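Speaker notes: Shelf life labelling for small drinks producers
Kazimiera Bielecka, Bundis
Session starts 14:00, questions from the floor at the end

Slide 1. Title
Leave up while people sit down. Check the clicker. Mention that handouts are on the side table and that the slides go out by email afterwards.

Slide 2. Scope
The talk covers soft drinks sold in sealed packs: juices, cordials, cold teas, flavoured waters. Beer, cider and milk drinks are left out. Legal wording differs between markets, so take local advice before printing anything.
Two terms need fixing at the start. "Use by" is a safety date. "Best before" is a quality date. Most drinks in scope carry the second. A chilled, unpasteurised juice will often carry the first.

Slide 3. What ends shelf life
Go through the causes in order of how often they come up in our client work.
Flavour loss. Citrus goes first. Limonene oxidises and the drink tastes flat, then slightly of pine.
Colour change. Browning in pale juices, fading in anything coloured with anthocyanins. Light makes the second one worse.
Sediment and haze. Common in tea, where polyphenols bind with protein and drop out. Harmless, but it brings complaints.
Microbial growth. Yeasts and moulds in acid drinks, with a wider range of organisms above pH 4.6. Say clearly that a drink above this figure needs a proper process authority and that this talk does not replace one.

Slide 4. Storage trials
Real-time trials are the reference. Keep samples at the temperature the shop will keep them, pull at fixed intervals, test against a frozen or freshly made control.
Accelerated trials run warmer, usually 30 or 40 °C. The common rule is that reaction rate doubles for each rise of ten degrees. Treat this as a first guess. It holds fairly well for browning and badly for haze. It says nothing useful about yeast, which may stop growing altogether at the higher temperature.
Pause here. People tend to write down the doubling rule and miss the limits on it.

Slide 5. The Eredetti cordial trial
Background: elderflower cordial, 500 ml glass, hot filled. The client wanted to move to a clear plastic bottle.
Glass samples passed the taste panel at every pull. Plastic samples failed on flavour well before the target date. Dissolved oxygen readings explained it. The new bottle let oxygen through the wall, and the closure liner was the wrong grade for the neck finish.
The closure was changed first and the panel result improved a little. A bottle with a barrier layer brought it to target. Nowakowski supplied the meters; full method is in the handout.
If asked about cost: the barrier bottle was dearer per unit, client figures are not for sharing.

Slide 6. Headspace and fill
Oxygen in the headspace is often larger than what comes through the wall in the first weeks. Fill height, nitrogen dosing and cap torque all need recording by batch. A shelf life claim based on hand-filled samples does not carry over to the line.

Slide 7. Where to put the date
Options are the cap, the shoulder, the label, or the base. Cap printing is easy to find but rubs off in transit cases. The shoulder gives the best contrast on dark drinks. Label printing needs a blank panel agreed with the designer before artwork is signed off. The base is cheap and shoppers miss it.
Clear bottle, white cap, large characters on the label. Ask the room where they would look first for a date on a pack of this type.

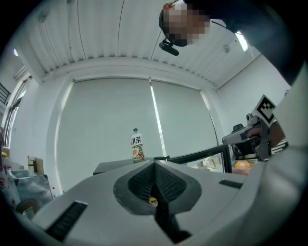 Slide 8. Changing the date later
Any change to recipe, pack, closure, process or storage temperature reopens the question. A new sweetener counts. So does a new label adhesive if the pack is hot filled.
Keep retained samples from each batch until the date has passed. The Inier template in the handout has a page for this: batch, fill time, storage place, pull dates, result, initials. September batches tend to be the ones with gaps in the record, as seasonal staff leave.

Slide 9. Questions
Likely ones: can a date be extended on stock already printed (depends on market, get advice); how many samples per pull (2 at the very least, more for taste panels); is a home fridge good enough for trials (no, the door shelf drifts too much).
Leave contact slide up. Collect spare handouts.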